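Most of the arguments I hear about robot learning are about models. I work on the layer under that, the code that lines up recordings, cuts them into episodes and throws the bad ones away. I think that layer decides more of the outcome than the model does, and I think teams should staff it that way.

At Osterura we had two people on it in July. We had seven on policy architecture. The policy group trained 16 variants on the same bedding and tidying data, and the variants differed from each other by less than the same variant differed from itself when we changed the random seed. Then Nga Trình found that the gripper width signal was 14 milliseconds behind the video on one side. She fixed the offset in an afternoon. The next training run beat all 16.

I don't tell that story to make the policy group look bad. They had no way to see the problem from where they sat. The loss curve looked normal. The model had learned to close the left hand a little late, which was a faithful copy of what the files said. A comforter forgives that kind of error for a while, and then the robot grabs air at the hem and the whole fold goes wrong.

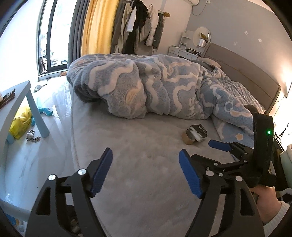

**Filed under: Data tooling, Two-handed tasks**

Bedrooms are where I would send anyone who thinks alignment is a solved problem. A mattress cover in one pale gray gives the tracker very little to hold on to. A bunched comforter has pattern, with its wavy stripes and small yellow stars, but the pattern moves as soon as a hand touches it, so it is useless as a landmark. Bright daylight at a window and a lamp on the opposite side pull the exposure two ways. The best fixed features tend to be at the back of the room, in things like the curtains and the edges of furniture, and those leave the view when the wrist turns down toward the bed.

None of this is exotic. It is ordinary software work: clock sync, dropped frame checks, a replay viewer that shows both hands on one timeline. We wrote our viewer, Skomport, after trying to get by with scripts for too long. It draws the finger opening as a line under the video. You scrub to the moment the pads meet the cloth and see whether the line agrees. Most people can judge an episode that way after one morning of practice.

The usual objection is that scale fixes it. Collect enough hours and the noise averages out. Random noise does, to a point. A fixed delay on one hand does not, and more hours only make the model more sure of it.

I would ask for two changes. Put the replay check before training, as a gate that can stop a run. And let the tooling people sit in on the policy reviews - they are often the only ones who have watched the recordings.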